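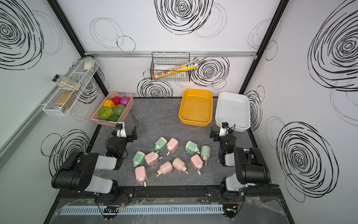

Gilang Harahap told me to throw out every demonstration where I fumbled a bottle and record them all over again, clean ones only, and I have been going back and forth on it ever since. So I thought I'd bring it to the good people here before I lose another weekend!

The job is simple enough to say out loud. Two arms, a tableful of little pump bottles lying every which way, pink ones go in the white tray and green ones go in the yellow tray. The basket of toy vegetables and the tongs stay where they are. I drive both arms by remote control with a pair of Handov handles, one per hand, and Walel records the arm positions and the camera views while I work. The plan is to train on that and let the arms have a go by themselves.

My trouble is that I'm not very smooth. I come in crooked on the bottles whose nozzles point toward me, so I nudge them, back off, and try again. Sometimes I get one by the nozzle and it swings. I've kept 11 full runs so far, and in eight of them there's at least one fumble somewhere. The longest is 2,968 steps, and a good bit of that is me hovering and thinking (my husband calls it "hummingbird mode").

Do I toss the fumbles, trim them, or keep them? And does it matter which hand I use for a bottle in the middle? I've been doing whatever feels right at the moment, which changes a lot between morning and late afternoon.

Thanks so much for reading all this,

**Amber Dijkstra**

---

**Keith Whitlock**

Keep them. More data is better. Also check that your handles are calibrated, mine drift.

---

**Dinesh Gamage**

Hi Amber, welcome, and please don't throw anything out yet! I had the same worry when I started on my own sorting setup, and I deleted a whole afternoon of work that I later wished I had back.

There are two different things mixed together in what you're calling a fumble. One is the recovery: you bump a bottle, it rolls a bit, you back off, you line up again and you get it. Keep those. The arms are going to bump bottles when they run alone, and if every run you show them is perfect, they have never seen what to do with a bottle that's moved. The other is the hovering. A long pause teaches the arm that holding still over a bottle is a fine thing to do, and I have watched mine do exactly that until I gave up and hit stop. Trim those down to a short beat. Make copies before you trim — I learned that one the sad way.

Swinging by the nozzle I would leave out, at least when the bottle then gets dropped outside the tray. Come in over the body of the bottle if you can. When the nozzle faces you, turn the wrist before you go down instead of on the way, and go a bit slower than feels natural.

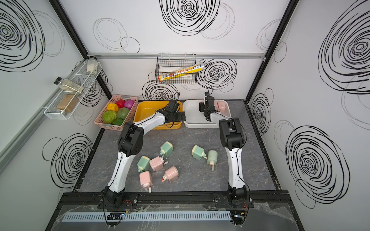
*Pink bottles in the white tray, with the left gripper over the yellow one.*

As for which hand, yes, it matters more than people expect. If you take a middle bottle with the left on one run and the right on the next, with nothing different about the table, the training can land somewhere between the two and both arms reach for it at once. Pick a rule you can follow when you're tired. Mine is that the arm closest to the bottle's body takes it, and the other one stays well back until the first has let go. Yours could just as well be green with the left and pink with the right, though that makes for some long reaches across.

Do over 3 runs with the new rule before you judge it, and mix up the bottles between runs so they aren't always lying the same way.

---

**Chaminda Mridha**

I agree with Dinesh on most of it, though I'd go easier on trimming. If you cut a pause in the middle of a motion, look at the arm positions on both sides of the cut, as a jump there looks like a very fast move to whatever you're training. I cut only where both arms are nearly still and the grippers haven't changed.

And take breaks! My shoulders give out long before the arms do, and my last few runs of any Sunday are the ones I end up redoing.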